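Juson Cell FAQ: Setup, Daily Care and Small Repairs

We get a lot of the same questions from people starting on the Juson tabletop cell, and we love getting them, so keep them coming! These answers come from the Bratodska workshop, where Angeliki Vrettos looks after the hardware and Hằng Hồ looks after everything that runs on it.

How long does a first setup take?

Plan on around 90 minutes if the base plate is already bolted down. Most of that goes to homing and the camera check. The second time you do it you'll be amazed how fast it goes.

How tight should the base bolts be?

Snug them in a cross pattern, first by hand and then with the torque wrench from the Meléndez kit. Put a paint-pen stripe across each bolt head onto the plate. When a stripe no longer lines up, you've found your wobble. We recheck every 400 cycles, and also any time somebody has leaned on the table (it happens).

Do I have to re-home the arm after moving the table?

If the arm and the table moved together, no. Run the four-corner touch test and look at the numbers. If any corner is off by more than the thickness of a business card, home it again.

I'm getting error 3107 on startup. What is it?

A joint didn't report in. Nine times out of ten it's the connector behind the base, which likes to creep out when the cables are pulled tight. Power off, wait 30 seconds, reseat it until it clicks, power on. If the code comes back, swap in the spare cable before you open anything up. Please don't start with the joint covers! We've done that, and it cost us a whole afternoon and one very small screw.

Where should the cables go?

Off the back of the table, with a loop of slack big enough to put your fist through. Nothing should cross the area where the arm works.

How do I lay out the table for the drinks-and-snacks routine?

This is our favorite part. Put the big things along the far edge and down the right side, and leave the middle and left open so the arm has room to swing. Ice goes in the big bowl with the scoop across the top, handle pointing outward. Lemons and limes go beside the cutting board, close enough to reach without stretching the elbow joint flat.
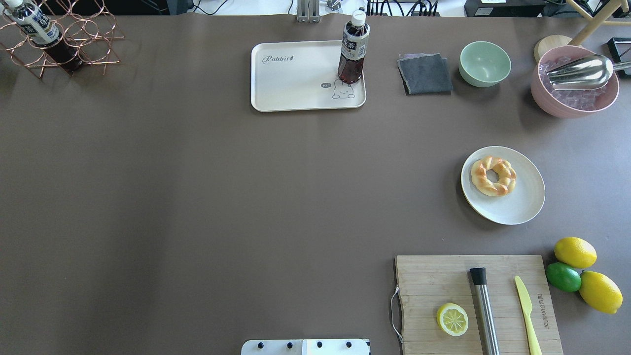 Once the layout feels right, save it in Biltasum under a new name and leave the old one alone. Hằng keeps every version, and more than once an older layout has turned out to be the better one.

What about melting ice and lemon juice?

Wipe the table between runs and dry the gripper pads with a lint-free cloth. Juice is the worse of the two, as it leaves a sticky film that makes the pads hang on to things a moment too long. Warm water with a drop of dish soap takes it right off. Keep sprays away from the base.

When should gripper pads be replaced?

When the ribbed pattern is hard to feel with a fingertip. Always change both pads together, then redo the grip-width check with the gauge block.

Can I run it with the side cover off?

Only at crawl speed and with a hand on the stop button. Put the cover back before you go up to normal speed, even for a quick test.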